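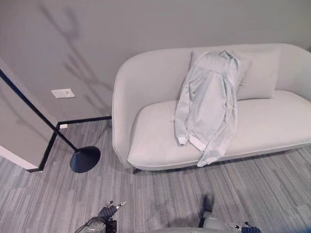
Housekeeping and Laundry Assistant (part time) – Hornine serviced flats, Lukdale

Ref: 747
Posted 01/12/2024
Start: as soon as we can get you in, ideally before the end of December

Busy few weeks coming up and we are one pair of hands short. Hornine looks after furnished flats for short and medium stays, most of them in the Lukdale building, a handful over at Vurninstead. People check out in the morning, the next lot want the keys by mid afternoon. You'd be in between, putting the place straight.

Mostly this is clothes, linen and soft furnishings. Deep cleaning is done by another team (kitchens, bathrooms, ovens, windows). Read that bit twice please, we had a lot of applications last time from people wanting cleaning hours and it isn't that job.

What you'd be doing

Going round the living room and bedrooms after a stay. Jackets over the sofa, tops down the back of the cushions, socks wherever socks go. Everything picked up, shaken out, checked for marks, folded, bagged with the flat number and taken down to the linen room.

Sofas. Cushions off, hoover underneath, cushions back on and plumped. Throw pillows upright against the backrest. Pale upholstery in nearly all the flats so it shows everything. You report marks, you don't scrub them, there's a method and we'll show you.

Floor lamps back where they live, flex tucked behind. Carpets hoovered right up to the lamp base and under the sofa legs.

Folding. A lot of folding. T-shirts, towels, pillowcases, the dreaded fitted sheets.

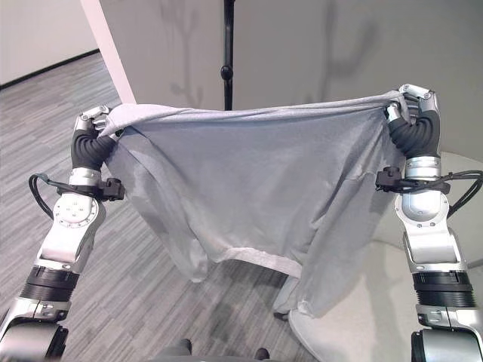 We like tops done the same way every time: hold it up by two corners, let it drop, give it one good shake, smooth the seams, then down flat and fold to the Hornine size. There's a card on the linen room wall with the measurements. Takes most people a couple of shifts to stop looking at it.

Guests on the longer stays can also ask for their own laundry to be folded and put away. Same standard, more care. Pockets checked before anything goes in a machine. Zips done up, hoods pulled out flat, cuffs turned the right way. Anything found goes in the lost property book, however small.

Who we're after

Someone tidy who doesn't mind doing the same thing well a lot of times over. Hotel or laundry work is handy but not needed, we've had good people come from shops, care work, school kitchens and straight from being at home with kids. You'll be on your feet and up and down stairs with bags, there is a lift at Lukdale but not at Vurninstead.

Need to be able to read a care label. If you know what ruins a jersey top in the tumble dryer you're already ahead.

You'll work in pairs to start with, then on your own in a flat, so we need to be able to trust you with keys and with other people's things. Two references, one can be personal.

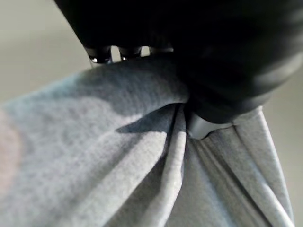 Soft knits and fleece go in a separate pile and get handled separately. No grabbing by the middle, no hanging on hooks, lift from underneath and lay flat. We pay for anything we spoil so do ask if your not sure about a fabric. Honest mistakes happen, just tell the shift lead the same day.

Hours and pay

20 hours a week over five shifts, rota out a fortnight ahead. Shifts start at 10 and finish at 2. Some weekends, shared out fairly, swaps fine if you sort it between you and put it on the board. Extra hours over the holidays for anyone who wants them, no pressure if not.

Hourly rate will be confirmed when we ring you, it depends on experience and is always above the legal minimum. Paid breaks. Paid travel time between the two buildings. Holiday builds up from day one. Tunic and tabard provided, you bring comfy shoes with a closed toe.

Training is two paid days in the linen room and one of the Lukdale flats. Stain chart, folding, the bagging system, how we lay out a living room. Tea and biscuits supplied, bring your own lunch.

How to apply

No CV needed. Fill in the short form on the Grasso jobs board, search Hornine or put in ref 747. It wants your name, phone number, which days you can't do and a few lines on any work you've done, paid or unpaid. If forms aren't your thing, pick up a paper one from the Lukdale front desk and hand it back there. Put the ref on the top or it ends up with the cleaning applications.

We ring everyone we want to meet. Chat is twenty minutes or so, then you'll fold a few bits with one of the team so we can see how you get on. Not a test as such, wear what you like.

Closing when filled, so sooner is better. If you applied for the autumn round and didnt hear back, please do apply again, we lost a batch of forms in the office move and we're sorry about that.

Must have the right to work in the UK. Over 18s only because of the key holding.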